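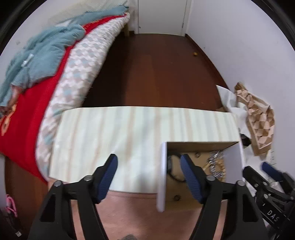

A red blanket and a diamond quilt on the bed.

Why Do I Get Freckles? (And Other Skin Questions)
by Venla Ikonen
2/11/22

I have freckles. Lots of them! They're on my nose, my cheeks, my shoulders and even one on my left eyelid that you can only see when I blink. When I was little I tried to scrub them off with a washcloth and all I got was a very pink face. My cousin Maler laughed so hard she got the hiccups.

So if you have freckles, or your best friend does, or you've just been wondering why some people get spotty in the summer and some people don't, come sit down with me and we'll figure it out.

First, what color is skin made of?

Your skin makes its own coloring. The coloring is called melanin (say it like this: MEL-uh-nin). It's brown, or sometimes more of a reddish yellow, and everybody's body makes it in different amounts. Melanin is in your hair too, and in the colored part of your eyes.

Melanin gets made by special cells with a really long name, melanocytes (muh-LAN-uh-sites). They live near the bottom of the top layer of your skin, and I like to think of them as tiny paint makers. They make little packets of color and hand them over to the skin cells next door. People with dark skin and people with light skin have close to the same number of paint makers. The difference is how much paint they make, and what kind.

So what's a freckle?

A freckle is a little flat spot where the skin has more melanin than the skin next to it. It isn't dirt and it isn't a bruise. If you close your eyes and run your finger over one, you can't feel it at all. Try it! I just did it on my arm and had to peek to find out where the freckle was.

You can't catch freckles from anybody, either. A boy on my street, Orden, once wouldn't share my towel at the lake in case he got them. (He has some now, but he didn't get them from my towel.)

Why does the sun bring them out?

Sunlight has a kind of light in it that we can't see, called ultraviolet light, or UV. Too much UV hurts skin. When it lands on you, your paint makers get busy and send out more melanin, and the melanin soaks up some of that UV before it can go deeper. It's a bit like pulling down the shade in your room when it's too bright.

In some people the color gets spread out pretty evenly and they tan. In people like me it comes out in dots. By the end of summer I'm so speckled I look like a hen's egg, and by November most of my freckles have gone so pale I have to look for them. Then spring comes along and there they are again.

Are you born with them?

Nope! Babies don't usually have freckles when they're born. Mine started when I was 4, the summer we stayed in Vallska with my grandmother, who is the freckliest person I've ever met. And that's a clue, because freckles run in families. Your parents pass down instructions called genes, and some genes make freckles more likely. One of those genes also has a lot to do with red hair, so redheads often have freckles. But people with brown hair, black hair and curly or straight hair can have them too, and so can people with all different skin colors.

Is a mole just a big freckle?

Good question, and I used to think yes. A mole is different. It's a spot where a bunch of those paint makers grow close together in a clump. Moles can be flat or bumpy, and they don't fade away in winter like freckles do. Most moles are nothing to worry about. If you ever have a spot that's changing shape, or itches, or bleeds, tell a grown-up so a doctor can take a look. And please don't pick at it!

How do I take care of my freckly skin?

Same as any skin, really. Wear a hat with a brim. Put on sunscreen before you go out and again after you swim - don't forget the tops of your ears and the backs of your knees, I always do. Hang out in the shade in the middle of the day when the sun is strongest. Clouds don't stop all the UV, so a gray day at the beach can still burn you.

Can I count them?

Sure, if you've got the patience. I once got up to almost 260 on one arm and then my dog Kavanagh jumped on me and I lost my place. I haven't started over yet.

Words to remember

Melanin: the stuff that gives skin, hair and eyes their color
Melanocyte: a cell that makes melanin
UV light: light from the sun that we can't see and that can burn skin
Gene: an instruction passed down in your family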